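Office Floor, Part 2: Cables, Casters and the Round Table

August 9, 2023

The first part of this covered the shelves. What remained was the floor, and the floor was the reason I started.

The room is a converted sunroom with a light floor and a paneled ceiling. The floor shows every cable laid across it. When I moved in I put the desk on the wrong wall, 291 cm from the only pair of outlets I trust, and made up the difference with an extension lead. Everything after that was added to the extension lead. By June I had stopped rolling the office chair backward at all, which defeats the purpose of casters.

I began with an inventory. Each cable got a strip of painter's tape at both ends with a matching number, written before anything was unplugged. This is slower than pulling everything out and sorting it on the bed, and I have done it the other way twice. Olanrewaju Nwankwo suggested numbering by outlet position instead of by device. I tried it on one strip and went back to devices, as outlet positions were the thing I was about to change.

The sequence after that:

Shut down and unplug from the wall end first.
Lift cables out from around the chair base. Do not roll the chair to free them.
Match every power adapter to its device and write the voltage on the tape.
Put unmatched adapters in a box with the date on the lid.

The chair base took longer than expected. A five-caster base will wind a thin cable tightly around the stem if the chair is always turned the same way, and I apparently always turn left. One adapter cable had a flattened section near the plug. I cut it and threw it out. A cable that has been run over enough times to change shape is not worth testing.

Lint in the casters is a separate job. Mine pull out of their sockets with a firm tug, no tools. I ran a seam ripper around each axle, wiped the wheels with a damp rag, let them dry overnight and pushed them back in. Rolling resistance is noticeably lower. I have no measurement for this.

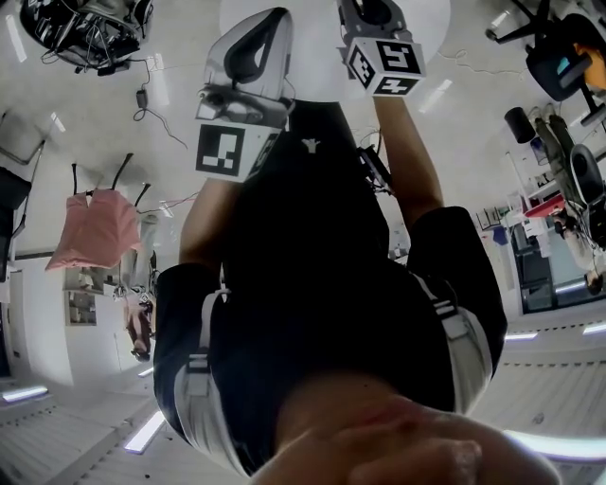 The round white table was the next decision. It had been in the corner, where it collected mail and small adapters. A round top in a square corner wastes the space behind it, and whatever falls there stays there. I moved it out far enough to walk behind and set a rule that nothing with a plug is stored on it. So far the rule has held for the plugs. It has not held for the mail.

The chair with the thin black legs stays on the other side of the room. It has become the place for anything pink, soft or not yet folded, and I have decided to leave that alone until September. It is light enough to lift with one hand when I sweep, which is all I require of it.

For the permanent runs I bought a Vilix raceway kit and a Molefe under-desk tray, total $62. The raceway is adhesive-backed. I cleaned the baseboard with rubbing alcohol, pressed each length for a full minute and waited a day before loading it. One length near the door let go anyway, and I refixed it with two small screws. The tray is steel and heavier than it needs to be. It holds the power strip, the router supply and the slack from the monitor cable, coiled loosely and tied with hook-and-loop. I no longer use zip ties on anything I might want to move.

Petro Zhuravel asked why I did not simply add an outlet near the desk. I got a quote. It was $1,196, mostly for opening the exterior wall, and the desk may not stay where it is.

Remaining items:

Replace the extension lead with one of the correct length.
Felt pads for the table feet.
Second pass on the adapter box. Anything still unmatched goes to electronics recycling.
Cover strip for the one cable that still has to cross the floor.

I have looked at two cover strips and disliked both. The rubber one is high enough to stop a caster. The flat fabric one needs a carpet to grip. If anyone has used a low-profile type on a hard floor with an office chair going over it daily, leave a comment with the height in millimeters.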